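The Office of Small Connections

The Office of Small Connections occupied the room at the end of the gray-carpeted corridor on the seventh floor of the Berchtold building. Its charter, issued by the Trallby Authority, ran to 50 pages and could be summarized in a line: every plug in the district was to be placed in a socket at least once before it was released for general use.

Applicants were received from eight in the morning. They left their coats with the desk, surrendered their lamps and kettles for the day, and were given a numbered slip. In September the slips reached 454, a figure the Authority recorded without remark.

The examiner had held the post for some 400 weeks. The work was done at the pale table, on the power strip assigned to the Office, and the examiner had come to know each socket as a clerk knows the drawers of a cabinet. Certain plugs entered at once. Others required patience – a slight turn, a second approach, a pause in which no entry was made in the register.

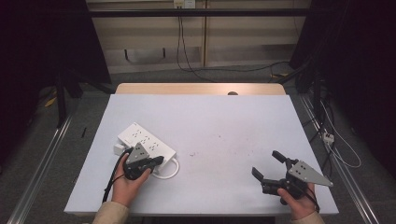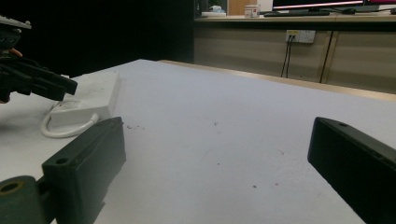
At a quarter to four a final item was brought to the door. It was a night light of the Filto pattern, much repaired, and the form that came with it had been completed in a child's handwriting. Under "Purpose of Connection" the applicant had written: so it can see me.

The regulations made no provision for such an answer. Purposes were to be selected from the list in the appendix, and the examiner was obliged to return any form that departed from it. The examiner read the appendix twice, beginning with "Agricultural" and ending with "Ventilation."

The form was stamped and filed under Lakico, the drawer reserved for matters pending – a drawer that had not been opened for inspection in seven years. The night light was placed on the outgoing shelf with the others, and the register for the day was closed.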